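Caring for an Oiled Wood Worktop

Workshop and Kitchen Notes, Grenthorpe

These notes cover solid wood tops finished with a penetrating oil. They do not apply to lacquer, polyurethane or melamine. If you don't know which finish you have, put a drop of water on an out-of-the-way spot and leave it for ten minutes. On oil, the wood under the drop darkens slightly. On a film finish, the drop wipes off and leaves no change.

Daily cleaning

Wipe with a cloth wrung out in warm water and a little dish soap, then dry with a second cloth. Work along the grain. Standing water is the main cause of black marks, especially around faucets and under dish racks. Wet cans and cast iron pans leave the darkest marks of all, as iron reacts with the tannin in oak, walnut and cherry.

Do not use bleach, scouring powder or the green side of a sponge. Vinegar at household strength will not ruin a top, but repeated use dulls the oil and shortens the time between coats.

When to re-oil

Sprinkle a few drops of water near the sink and a few more at the far end. If they bead, leave the top alone. If they flatten and soak in within a minute or two, it is time. A kitchen top in regular use needs oil every few months. A desk or workbench may go a year or more. Tops dry out fastest in heated rooms, and in our shop December is when the end grain starts to look gray.

Choice of oil

Boiled linseed oil is cheap, yellows with age and is slow to cure. Pure tung oil is more water resistant and also slow. Hardwax oils cost more, cure overnight and are easier to patch. Mineral oil never cures. It is fine on a cutting board but collects dust on a table. Don't put hardwax oil over mineral oil. It stays tacky, and the only cure is to scrape it off and start over.

Olive oil and other cooking oils go rancid.
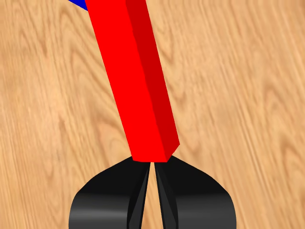 Sanding before a coat

A light sanding is enough if the surface is sound. Use 200 grit or the nearest you can buy, by hand, on a cork block. For a top that has gone rough or has rings in it, start at 120, go to 150, then finish fine. Skipping from coarse to fine leaves scratches that only show after the oil is on. Do not go finer than 240 before the first coat of hardwax oil; a polished surface takes up less oil.

Knots and swirling grain need more care than straight grain. The fibers change direction, and a sander held in one place will dig a shallow dish next to the knot, where the wood is softer. Keep the block flat and make long passes over the whole area. Where the figure is wild, a card scraper leaves a cleaner surface than paper. Hold it at a slight angle to the direction of travel and stop as soon as it produces dust instead of shavings.

Vacuum the surface, then wipe it with a barely damp cloth. This raises the grain. Let it dry for an hour and knock off the fuzz with one pass of the last grit used.

Applying the oil

1. Stir the can. Do not shake it.
2. Pour a small amount on the wood and spread it with a white nylon pad or a lint-free cloth.
3. Work in sections the width of your reach, keeping a wet edge.
4. Wait 15 minutes. Add oil to any patch that has gone dull.
5. Wipe off everything that has not soaked in. Change cloths when the one in hand starts to drag.
6. Repeat after 24 hours with half the quantity.

Most failures come from step 5. Oil left on the surface cures to a sticky skin with fingerprints in it. If that happens, rub it down with fresh oil on a nylon pad while it is still soft, and wipe again. After a few days it has to be scraped.

Coat the underside as well on any loose or hinged top. A board finished on one face takes up moisture unevenly and will cup. Silvan Steiner, who taught the bench class at Bredgate for many years, had students oil the underside first so that it could not be forgotten.

Rags

Cloths soaked in linseed or tung oil can heat up and catch fire without a flame. Spread them flat outdoors in a single layer until stiff, or put them in a metal can filled with water and close the lid. Never ball them up in a trash bag. This applies to paper towels too.

Marks and repairs

White rings: usually moisture in a wax layer. Warm the spot with a hair dryer on low from a hand's width away, then rub with a dry cloth. If nothing changes after a few minutes, the ring is in the wood and needs sanding.

Black stains: oxalic acid, sold as wood bleach. Mix according to the packet, wear gloves and eye protection, brush it over the full width of the board and let it dry. Rinse twice. Do not sand before rinsing; the dust is harmful to breathe.

Dents: lay a damp cotton cloth over the dent and touch it with the tip of a hot iron for a few seconds. Crushed fibers swell back. Cut fibers do not, so a knife mark will improve only a little.

Burns: scrape out the char with a sharp blade and feather the hollow into the area around it. A shallow dip the size of a saucer is less noticeable than a small crater.

Loose knots: run thin epoxy into the gap from the top with tape underneath. Tint it dark brown or black. A filler matched to the lighter wood nearly always looks wrong once it has been oiled.

Open cracks: wait a full heating season before filling. Many close up again in summer, and a hard filler will then push the board apart — often along a glue line that was sound before.

Heat and humidity

Keep the room between 40 and 60 percent relative humidity where possible. A top next to a radiator should have an air gap and a reflective sheet behind it. Fastenings must allow movement across the grain. Use slotted holes or figure-eight clips, and leave the screws snug but not tight. A kitchen top 700 mm deep can move several millimeters across its width between winter and summer, depending on species and cut.

Mohandas Palaniappan wrote in to ask whether breadboard ends prevent this. They keep the top flat, but the boards still grow and shrink in width, so the ends will stand proud in one season and short in the other. Glue the center 2 inches only and leave the rest free.

Storage

Label opened cans with the month. Half-full cans skin over, and the skin should be cut out and discarded, not stirred in. Strain what is left through a paint filter before use.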